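Workshop notebook, September 2019

Sunday, so the building is quiet and I have the long bench to myself, with the radio on low and a pot of tea going that is far too strong. I wanted to get the glaze notes down before they slide out of my head, as they did in July (sorry, everybody – I know you were waiting on those).

The Millent white is still crawling on the shoulders of the bigger bowls. I mixed a fresh batch of 700 grams on Friday, dry weight, and put it through the fine sieve twice, and it went on beautifully, like cream. It came out of the kiln with the same bald patches it had last time. I'm now fairly sure the trouble is dust from the shelf over the wheel, so before the next batch I'm going to wipe every pot with a damp sponge and let it stand overnight under a sheet. Muthoni Lyimo thinks I'm putting it on too thick. She may very well be right, and she has been kind enough not to say it more than twice. We agreed to split the next lot down the middle, her half dipped once and quickly, mine sponged and dipped the way I always do, and then we'll put them side by side and see who buys lunch.

Test tiles 1 to 18 are done and labeled on the back in iron oxide. Tile 121 from the old box turned up as well, the lovely gray one from our Nirkonholm days, and I'd give a lot to know what was in it. The card only says "Makokha clay, second bucket, plus a bit more ash," in my own handwriting, which serves me right.

Things I'd try from here, if anyone gets to the kiln before me: the ash glaze over the dark slip, a slower cool through the middle of the firing, and a pinch of bentonite in the white so it stops settling like concrete at the bottom of the bucket.

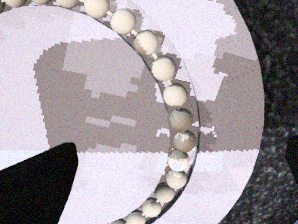 Cream beads in a curved channel, pale surround.

I've been thinking about the Rillonside order too, the one for the tea room. They'd like up to 20 small plates and they want them all the same, bless them, and I've never in my life made two plates the same. I threw four this morning to get my hand in. Two are decent, one is a saucer if you're generous, and the last went back in the reclaim bucket before I could get fond of it. I've marked the width on a stick and cut a notch for the rim height, and I do think that will help more than all my squinting has.

The reclaim is sour, by the way, and smells it. I like it that way for throwing – it's so much more forgiving – but do keep the lid down if you have visitors.

Left on the drying rack: the two good plates, upside down, and a lidded jar of mine that needs its foot trimmed tomorrow before it gets too hard. If you're in before me, please put the plastic back over the jar.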